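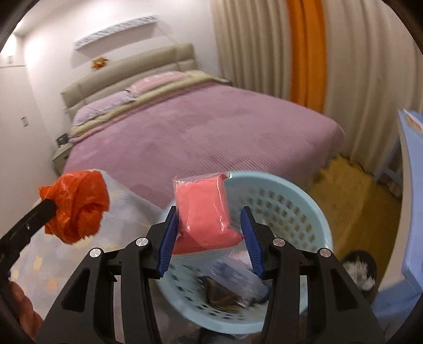
Separar envases en casa: notas sobre volumen, peso y frecuencia de vaciado

9/4/25

Llevo una temporada midiendo lo que sale de casa en forma de envase ligero. El motivo es prosaico: el edificio cambió de sistema de recogida y el contenedor amarillo dejó de estar en el portal. Queda a 70 metros, junto a la parada, y la frecuencia con la que bajo la bolsa ha pasado a ser una variable que conviene ajustar.

El peso no sirve como medida. Una bolsa llena de envases ligeros pesa muy poco y ocupa todo el hueco bajo el fregadero. La magnitud que limita es el volumen aparente, es decir, el material más el aire que encierra. En mi cocina el cubo es de 30 litros y el armario no admite otro mayor, así que todo el margen de mejora está en la densidad de lo que se mete dentro.

Materiales y comportamiento

Conviene distinguir tres familias según cómo responden a la compresión.

Las películas flexibles (bolsas, envoltorios, el plástico de los paquetes) se comprimen con facilidad y se recuperan casi por completo al soltarlas. El polietileno de baja densidad cede más que el polipropileno orientado, ese que cruje, pero ninguno de los dos se queda plegado sin ayuda. La solución que uso es meter unas películas dentro de otra y cerrar con un nudo flojo. Conviene preguntar antes en la planta correspondiente, porque algunas instalaciones prefieren las películas sueltas para que los separadores balísticos y los sopladores trabajen bien.

Los cuerpos rígidos de pared fina, sobre todo botellas de PET, se aplastan de forma irreversible siempre que se les quite el tapón antes y se vuelva a poner después. El tapón suele ser de polietileno de alta densidad, flota en el baño de separación y el PET se hunde. Enroscado no molesta en el proceso y además evita que se pierda por las rejillas.

El cartón y el papel plastificados son el caso ambiguo. Visualmente parecen papel y en la mano también. La laminación interior impide que la fibra se disgregue en el púlper en el tiempo previsto, y por eso cada municipio decide según la planta que tiene detrás.
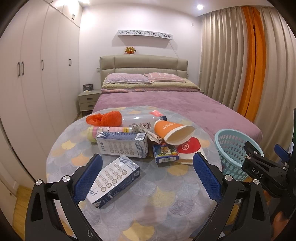

El orden de las operaciones importa más que el cubo elegido. Durante años clasifiqué en el momento de tirar, de pie y con una mano ocupada, y el resultado era malo en las piezas dudosas. Ahora acumulo los residuos de la jornada y los reviso juntos sobre una superficie plana, con luz. Una bolsa de plástico arrugada o una botella transparente tumbada con su tapón oscuro se resuelven sin pensar; un vaso de papel naranja obliga a pararse, mirar el interior y consultar la tabla municipal. Al tenerlo todo a la vista las piezas dudosas se consultan de una vez. El tiempo total por sesión, medido con el cronómetro del horno, es de 12 minutos si hay que enjuagar algo y bastante menos en caso contrario.

Herramientas de registro

Empecé con una hoja de cálculo y la abandoné. Las columnas eran demasiadas y rellenarlas costaba más que clasificar. Después probé Vulus, una aplicación de inventario doméstico que permite definir categorías propias y exportar a CSV. Cumple, aunque el separador decimal depende del idioma del teléfono y no del que se elige en los ajustes, lo que me estropeó la primera exportación. Ryszard Malinowski, con quien comparto rellano y contenedor, usa una libreta cuadriculada con una raya por cada bolsa bajada. Su serie es más larga que la mía y no tiene huecos.

Para el cubo comparé dos modelos. El Hindovow lleva una tapa con prensa manual y un aro que sujeta la bolsa por el borde. La prensa funciona con botellas y no hace nada con las películas, que suben en cuanto se levanta la tapa. El Skerkutura es un cubo sin mecanismo, más estrecho, con asa metálica. Me quedé con el segundo porque el aro del primero desgarraba las bolsas finas al sacarlas llenas.

Resultados

En septiembre bajé la bolsa 13 veces antes de cambiar el método. La serie posterior está incompleta y no la publico todavía; falta contar las semanas en que hubo visitas. Los datos sin depurar están en el mismo archivo de siempre, pestaña «envases».

Queda pendiente el asunto de los envases con restos de aceite. El enjuague en frío no los deja limpios y el enjuague en caliente gasta una energía que habría que descontar de algún sitio. Tengo medido el caudal del grifo, no la temperatura de salida. Cuando tenga un termómetro decente vuelvo sobre ello.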